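Notebook, packaging bench, Grisden
March 7, 2026

Humidity conditioning of corrugated board, continued. Second lot of cartons from the Warna converter came out of the chamber this morning. Set point was held overnight, with one short dip when the door was opened to add water to the tray. I have marked the dip on the chart and do not think it matters for board this thick, but Tyyne Lahtinen wants it in the record.

Weighed each blank on the small balance before and after. The first lot took up moisture faster than the second, which fits the looser outer liner on that batch. Compression next. Platen speed unchanged from last time. Nominal load target for a single carton is 400 N at first yield. The best of the first lot reached 368 N and then buckled at the long panel, crease starting at the lower corner and running diagonally. Not a pass. The flaps were taped on that one with the same tape we use for shipping, center seam only.

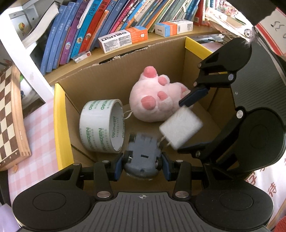 Failure location is the part I keep returning to. On the conditioned cartons the yield begins near a corner and spreads into the panel, while on the dry ones the panel bows first and the corners hold. Top edges need a separate note, as reused boxes come back in worse shape there than anywhere else. A back wall with a ragged top and a torn pale patch, as on the brown box with the roll of packing tape standing in it, would not go under the platen here: the load would reach the wall unevenly and the reading would say more about the tear than about the board. I would trim such a wall down and test it as a short column, or leave it out of the set. Proposed rule for the sheet: any tear that reaches the top edge rules the carton out of the compression series, whatever the flutes look like lower down.

Edge crush strips were cut with the twin blade. Blade is dull on the left side and leaves a slight burr on the inner liner. Discarded 5 strips for this. New blades are on order from Pongsiri, expected in April. Until then cut from the right and turn the blank over between cuts.

Fixture note: the guide blocks for the edge crush test were not square to the lower platen. Shimmed with brass and checked with the machinist's square, front and back. Earlier readings from the Grustidcombe board may be low for the same reason. I have put a question mark beside them in the summary table and left the values as they were.

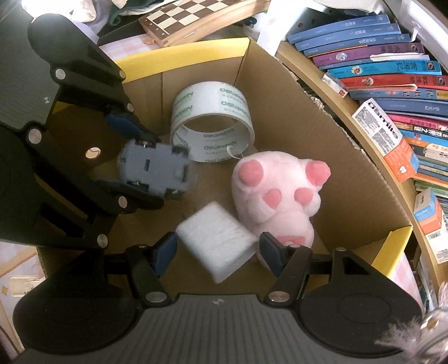
Repeat strips from the Grustidcombe board are in the chamber now, 9 of them, standing on edge in the wire rack with gaps between for air. They stay in until the weight settles between two readings. If the repeats come out higher, the old values get struck and the shim goes into the written method. If they match, the fixture was not the cause and I will look at the load cell zero, which drifted slightly after warm-up last time.

Open items:
Ask Warna for the liner weight on the second lot, the certificate lists only the first.
Redraw the yield curves with the platen travel corrected for machine stiffness.
Tyyne to check the balance against the reference weights before the repeats are read.
Refill the chamber tray at the end of the shift and log the time on the door sheet.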